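Search this site
Search
Go

Two grey bins and a weekend of sorting

Saturday, May 22, 2021

I have never trusted the two-bin method. My neighbour Roy Stockdale swears by it and has been on at me since April to have a go.
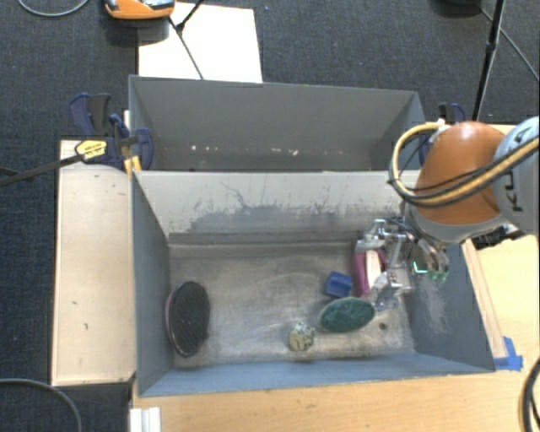
The idea, as Roy tells it, is that everything small and homeless in the house goes into the front bin, and you move each thing to the back one only when you can say where it's going to live. Fine. My trouble is that most small things don't live anywhere. They get used, put down, and found again behind the bread bin.

Take brushes. Does a brush belong with cleaning things or with grooming things? Roy says "by room". The woman who runs the tidying evenings in Arkesside says "by use", and charges 11 pounds a head to say it. I went to one and came home with a leaflet.

What I will grant is that an open bin with nothing much in it is easier to face than a full drawer. A black oval brush-like thing, something green and bristly, a little blue block, a pink thing with a cream stripe - with a handful like that on the bottom you can see the lot without digging. I'm less sure about 20 or 30 things. By then I suspect you've simply got a drawer with no runners.

And then there's the second bin, which in my experience turns into the place for anything you can't decide on. My sister in Cheetham kept hers going for 3 years before it went up in the loft, still full.

I've told Roy I'll give it until the end of the month. He wants me to label them as well. I've said no to labels.

Print this post
E-mail this to a friend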